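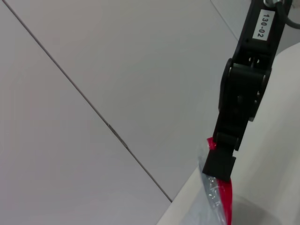 September, kurz nach acht

Ich schreibe heute etwas ausführlicher, weil ich beim letzten Eintrag selbst nicht mehr entziffern konnte, was ich eigentlich gemeint hatte, und das soll denen, die nach mir an den Plattenguss gehen, erspart bleiben. Es geht immer noch um die Schwärmtests mit dem Bodenisolat aus Ollmont, also um die leidige Frage, warum die Kolonien mal wunderschön auswandern und mal beleidigt in der Mitte sitzen bleiben.

Gestern Abend habe ich 400 ml Weichagar angesetzt, nach dem Rezept im blauen Ordner, allerdings mit der neuen Charge Agar von Plurken. Die löst sich langsamer als die alte, bitte wirklich warten, bis keine Schlieren mehr zu sehen sind! Ich war zu ungeduldig und musste den ersten Ansatz noch einmal aufkochen. Gegossen habe ich dann 11 Platten, alle aus derselben Flasche, und sie über Nacht mit geschlossenem Deckel stehen lassen.

Heute früh die Platten getrocknet, 40 Minuten in der Sterilbank, Deckel schräg aufgelegt. Das ist länger als im Protokoll steht, und ich gebe zu, dass es ein Kompromiss ist: Beim letzten Durchgang stand auf mehreren Platten noch ein Film, und dann schwimmen die Zellen einfach los und man misst alles Mögliche, nur kein Schwärmen. Zu trocken mögen sie es aber auch nicht. Wer einen guten Mittelweg findet, der schreibe ihn bitte mit Bleistift an den Rand.

Angeimpft aus der Übernachtkultur, jeweils ein Tropfen in die Mitte, fünf Platten mit dem Wildtyp, fünf mit der Mutante ohne Tensidbildung, eine blieb als Sterilkontrolle leer. Beim vierten Tropfen Wildtyp hat die Pipettenspitze die Oberfläche angekratzt. Platte ist markiert, ich werte sie mit, aber getrennt.

Mittags

Der Wildtyp rührt sich. Auf drei Platten sieht man den ersten dünnen Saum, ganz gleichmäßig, richtig hübsch gegen das Licht gehalten. Die angekratzte Platte hat einen Ausläufer, der brav der Schramme folgt (das hatte ich befürchtet). Bei der Mutante erwartungsgemäß nichts, nur ein kompakter Fleck. Kontrolle sauber.

Nebenbei die alten Daten durchgesehen. In der Tabelle vom Frühjahr stehen 178 Einzelmessungen, und bei einem guten Teil davon fehlt die Trocknungszeit. Das ist ärgerlich, denn ich hätte zu gern gewusst, ob die Ausreißer mit feuchten Platten zusammenfallen. Ich habe jetzt eine eigene Spalte dafür angelegt und bitte herzlich darum, sie auch auszufüllen – gern mit Fragezeichen, wenn man es nicht mehr genau weiß. Ein Fragezeichen hilft mir mehr als ein leeres Feld.

Später Nachmittag

Durchmesser vermessen, jede Platte in zwei Richtungen, Werte liegen im Ordner Cloststead unter »Schwärmen neu«. Zwei Wildtypplatten haben den Rand erreicht, für die nächste Runde muss also früher gemessen werden. Die Mutante wiederhole ich mit Zugabe von Überstand aus dem Wildtyp, steril filtriert. Wenn sie dann wandert, liegt es wirklich am fehlenden Tensid und nicht an den Geißeln, und dann könnten wir uns die mühsame Färberei vorerst sparen.

Noch offen: Spitzen nachbestellen, bei Chukwu wegen der Filter nachfragen, Rest vom Weichagar steht beschriftet im Kühlraum, zweites Fach. Bitte nicht für Ausstriche verwenden, der ist viel zu weich dafür.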